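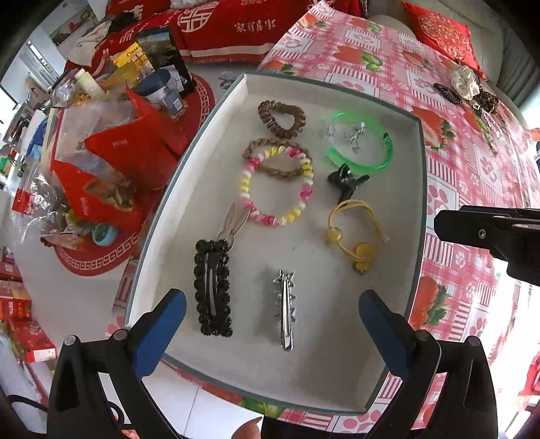 Lapointe Pond Outdoor School started with a leaky canoe, a borrowed key to the old grange hall, and a notion that people take better care of a marsh once they have had their boots stuck in it. We teach natural history to grownups and children, mostly outdoors and mostly at a slow walk, and we have been doing it long enough that some of our first pupils now bring their own kids. You don't need fancy gear to come along. Long hair does need to be tied back before we lean over the dip nets, and a brown coiled hair tie or a braided tan band will do that job as well as anything sold in an outdoor store. A bright green headband is fine too, and the frogs have never minded. Bring a sandwich, bring a pair of shoes you don't love, and we will find you the rest.

About Us | Our Story | Wetlands & Woods

How we got going

The school sits at the north end of Lapointe Pond, where Urnum Brook comes down out of the hills, spreads itself out through the alders for a while, and finally makes up its mind to be a pond. The property is 23 acres, most of it too wet to build on, and that is how it came to be left alone all those years while the land on either side was cut up for camps and driveways. There is a beaver dam at the upper end that has been there, in one shape or another, for as long as anybody in town remembers. There is a good stand of hemlock on the east bank, and a meadow that used to be a hayfield and would dearly love to be a woodlot if we ever stopped mowing it.

Jalen Van Dusen grew up two miles down the road and taught seventh-grade science for a good many years before he started the school. He used to walk his classes to the pond every spring to look for salamander eggs, and every spring some parent would ask whether there was a grownup version of the trip. One March he said yes, mostly to be polite, and nine people turned up in the rain with flashlights. They stayed until almost eleven at night. Somebody's thermos got passed around, a spotted salamander walked across Jalen's boot, and by the time they were all back at the cars they had talked him into doing it again the next week and the week after that.

Amado Pangilinan was one of those nine. He had moved here from the coast, he knew his shorebirds cold and did not know a wood frog from a leopard frog, and he set about fixing that with a stubbornness that the rest of us have come to rely on. He runs the bird walks now, and the pond survey, and he is the person to thank if you have ever sat in one of our blinds and noticed that the bench was the right height.

What we teach

We run four kinds of programs, and they spill over into each other quite a bit.

The pond mornings are for families with children from about the first grade up. We meet at the boat landing at nine, hand out nets and pans, and spend a couple of hours finding out what lives in the shallows. Caddisfly larvae are the great favorite, as they should be, dragging their little houses made of sticks and sand. Dragonfly nymphs come a close second, especially if one of them is eating something. Everything goes back in the water it came from before we leave, and the children are very strict with us about this.

The evening walks are quieter. In spring we listen for woodcock over the meadow and peepers in the ditch, and later in the year we go out for owls, moths and whatever is glowing on the rotten logs. We keep the group small and the lights low. If you have never stood in a field at dusk and heard a woodcock go up, spiraling and twittering until you lose him altogether, and then come tumbling back down to nearly the spot he left from, please come and do it once. I have seen people who came along only to keep a spouse company stand there with their mouths open.

The tracking course runs in the winter, over six sessions, and it is the hardest thing we teach. Snow is a fine teacher but it doesn't repeat itself. We follow fisher and fox and snowshoe hare, and plenty of times we follow somebody's beagle for half an hour before we work out what we've got. You will want warm socks.

And then there is the Jotider, our field notebook program, which has a funny name we are stuck with. It began as a scribbled heading on Jalen's own notebook that not even he could read afterward, and the children decided it said Jotider, and so it does. Everybody who enrolls gets a plain notebook and picks one spot on the property to visit over the course of a year. It can be a rock, a bend in the brook, a single maple. You go and sit there as often as you can manage, and you write down or draw what is happening. We get together once a month by the woodstove to read bits aloud. There are 551 finished notebooks on the shelves in the grange hall, and you are welcome to take any of them down and read.

The survey

Every season our students help with a count of the plants and animals living on the property. When it began we hoped we might get to 400 species, and that seemed a bold thing to say out loud. The list now stands at 800, and a great part of that we owe to the moth people, who came for one evening with a bedsheet and a lamp and never really went home. The mosses are still badly undercounted. If you know mosses, we would like to feed you lunch.

We don't do the survey for a prize. We do it because a list kept faithfully over the years starts to tell you things. We have seen the wood ducks come back since the boxes went up, and we have watched the yellow iris creep along the south shore until we had to start pulling it. We have noticed the first peepers calling earlier in some years and later in others, and we've learned to be slow about saying what any of it means. Beginners and old hands go out together, and it is very often the beginner who spots the odd beetle, because the old hand is looking up at a warbler.

The Clandano trail

Our newest piece of work is the Clandano trail, a level path that leaves the parking lot, runs along the edge of the meadow and ends at a platform over the marsh. It is packed stone dust the whole way, wide enough for a wheelchair and a person walking beside it, with a bench at each of the turns. We built it because too many of our neighbors had told us they used to love coming down to the pond and couldn't get there anymore. The alders have been trimmed low on the marsh side so that you can see over them from a sitting position. In the early morning there is usually a heron, and if there isn't a heron there is usually a kingfisher complaining about something.

The trail is open from dawn to dusk, all year, whether or not we have a program going. Dogs are welcome on a leash, except in nesting season, when we ask you to leave them at home and give them an extra biscuit for their trouble.

Coming to see us

Our office is in the back of the grange hall, up the ramp and to the left. Someone is generally there in the mornings, and in the afternoon you will more likely find us out by the water, so just walk down and holler. Schools can book a half day or a full day, and we are glad to come to your classroom first with a few skulls and a wasp nest so that the children know a little of what they will be looking for. We have boots to lend in most sizes, though the small ones go quickly.

Fees are kept as low as we can keep them, and if they are still too high for you, tell Jalen and he will sort it out quietly. No child has been left on the bank for lack of money and we intend to keep it so. Park on the grass side of the road, please, as the gravel side belongs to the snapping turtles in June.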